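So our mayor plays the accordion now

I missed most of August in Gurville because I was at my sister's, and I came back to find that the mayor had taken up the accordion. Or gone back to it. The official line is that he played as a boy and "never really put it down," which surprised a lot of people who have lived next door to him for years.

If you don't follow our local politics (and why would you, unless you live here and the trash pickup has been moved again), the mayor is Bheki Pillay, second term, nice suits, very good at remembering your dog's name. He is up for reelection in the spring. And the Branduten are the biggest thing ever to come out of this town, a folk-rock band with one song that you have definitely heard in a supermarket. They came home for one night to play the park, and guess who walked on for the encore with a red accordion strapped to his chest?

I have watched the clip maybe more times than is healthy. He comes on waving. He gets one arm through the strap and then can't find the other one, and Lesego Venter, who sings and is a saint, keeps the intro going round and round while a roadie helps him into it like a toddler into a snowsuit. Then he plays. I want to be fair here — he does play. There are notes. I think there are four of them, and he is very loyal to them.

The crowd loved it! I would have too, I'm sure. It was a warm night and people had been drinking cider since five and there's something sweet about a grown man in a tie concentrating that hard. My friend Petronella was down at the front and she says she got a bit teary, although she also got teary at the raffle.

What bugs me is the week after. By the time I was home, the accordion was on the front page of the town newsletter, the one that goes through every door and that we all pay for. It had a whole page to itself. The proposal to close the Kuo Street library branch on weekday mornings got a paragraph on the back, under the bus times. I had to read it twice to work out that it was the thing with a public meeting attached, and that the meeting was in 10 days.

Now, I'm not saying anybody sat in a room and planned it that way. Newsletters are put together in a hurry, and a picture of a mayor with an accordion is always going to beat a picture of a library door. But somebody chose, didn't they? And politicians know this about musicians. You stand next to one for the length of a song and you get a bit of the glow, and no one asks you about opening hours while the drummer is counting in.

It does run the other way too. Tianyou Tan (he runs against Pillay every single time, bless him) has announced that he'll be "in conversation" with a DJ called Modar at the student bar. I like Tianyou. I have voted for Tianyou. He is 60 if he's a day and he told me outside the bakery that he was "getting into the low frequencies." I said good for you and went home and lay down.

I went to the library meeting. It started at seven in the old school hall, and the sign-in sheet had 304 names on it by the end, which in this town is enormous, we don't get that for fireworks. They ran out of chairs and people sat along the stage with their legs hanging down. The mayor was there and he was good, I'll give him that, he listened and he didn't look at his phone. A lady two rows ahead of me asked whether the festival money came out of the same pot as the library money, and he said it was "a little more complicated than that." She said it didn't sound complicated. Big applause, bigger than the accordion got, and I have the clip to compare.

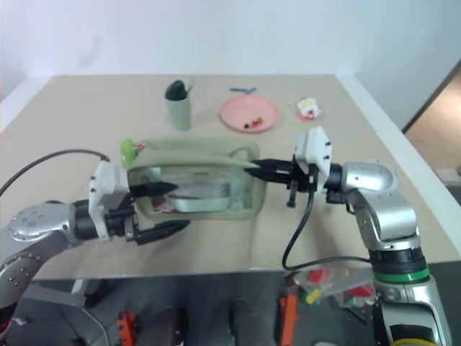
Eino Rantala got up after her. He taught music at the middle school for most of my childhood and he's the reason half of the band can read a note, and he doesn't like speaking in public, you could see the paper shaking. He said that the kids who come into Kuo Street on weekday mornings are the tiny ones, with grandparents, and that there's a shelf of songbooks and shakers there that you can borrow with an ordinary library card. He said he'd be glad to see the mayor come to the sing-along, with or without the instrument. Everyone laughed and the mayor laughed too, and he said yes, into a microphone, in front of all of us.

So I'm holding him to that. The vote has been pushed back a month while they "look at options," and the sing-along is at half past nine in the morning, bring a cushion because the floor is hard. I'm going to go along with my nephew, who is 2 and has strong opinions about tambourines. If the accordion shows up I'll report back. Lesego has apparently said she might come as well if the tour van is fixed by then, but please don't all ask her for a selfie, she's there to see her mom.

Oh, and to the person who emailed to ask if the song is on the new album: it is, track four, no accordion.

12 comments | 31 shares

Contact me | © All words mine, please ask before reposting | Back to top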